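Kraft paper

Kraft paper is the tough brown stuff you know from grocery bags and parcels, and I've been a fan since I was a kid wrapping schoolbooks in it! It's made from wood pulp cooked with chemicals that leave the fibers long and strong (the name comes from the German word for strength).

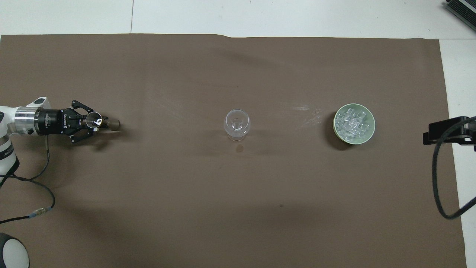 Brown paper spread over a tabletop

Most of it is left unbleached, so it keeps that warm brown color. I like it for covering tables, and my friend Perrine Huet swears by it for sewing patterns.
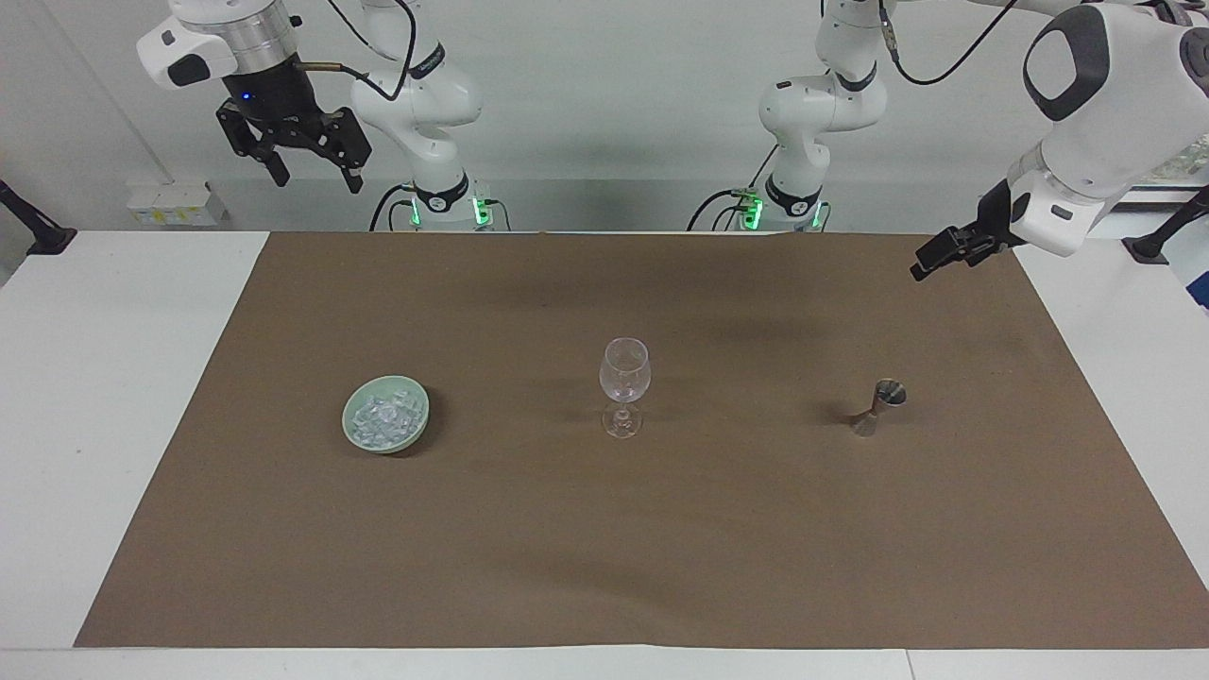 Bleached kraft is white and takes ink nicely, though I still reach for the brown roll first.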